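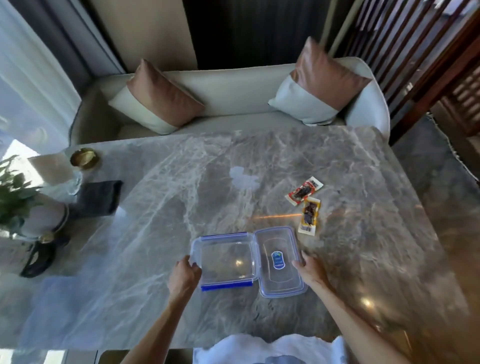
Can a visitor follow a story from first draft to bound copy in one afternoon at the Miettinen workshop?

Most of it. The public tour covers drafting, reading aloud, typesetting and sewing, and leaves out only the pressing, which runs overnight.

I went on a Wednesday in June, on the tour that starts at 1 p.m. Miettinen occupies the upper two floors of a former rope store in Plavholm. It makes short runs of commissioned stories, each written for one reader and bound by hand. The entrance is on the canal side. The street door is for deliveries and has no bell.

The tour begins in the writing room. Tiina Heiskanen runs the commissions and leads the tour herself. A client fills in a form of 37 prompts, most of them answered in a single line: a place you no longer visit, a tool you know how to use, a sound from a kitchen. The writer assigned to the job picks two of the answers and sets the others aside. Heiskanen said earlier versions of the form asked for a plot, and the clients who supplied one were the hardest to write for.

Drafts are written longhand and typed once. The target is 2421 words, a figure that comes from the binding. Set in the house type size, that length fills the signatures of their standard book with one blank leaf at the back. A writer who runs over has to cut. A writer who runs short gets wider chapter openings, up to a limit.

The second stop is the reading room, where every draft is read aloud to someone who has not seen it. The listener has a pencil and a sheet ruled into 60 lines. A mark goes on the sheet wherever attention drops, with the reader's page number beside it. There is no discussion during the reading. We heard the first part of a story called Prutness, about a ferry clerk who inherits a set of keys. The listener made three marks in the opening pages, all of them in a passage about the weather. The writer was in the room and took the sheet away without comment.

Typesetting is done on a program named Flutunon, written in-house and maintained by one person. It handles line breaks and very little else. Page numbers are still entered by hand. I asked for a demonstration of hyphenation and was shown a list of words it is forbidden to break, mostly names from past commissions.

Sewing was the slowest part of the tour and the one I would go back for. The sections are punched on a cradle, then sewn over linen tapes with waxed thread. Visitors may sew one practice section and keep it. Mine had uneven tension at the third station and was unpicked twice.

The stairs are steep and there is no elevator. Coats and bags go on hooks at the landing. The tour ends at 4:30 p.m. at a small counter selling blank books and surplus thread. Commissions for winter open in September, and the prompt form is handed out on paper at the door.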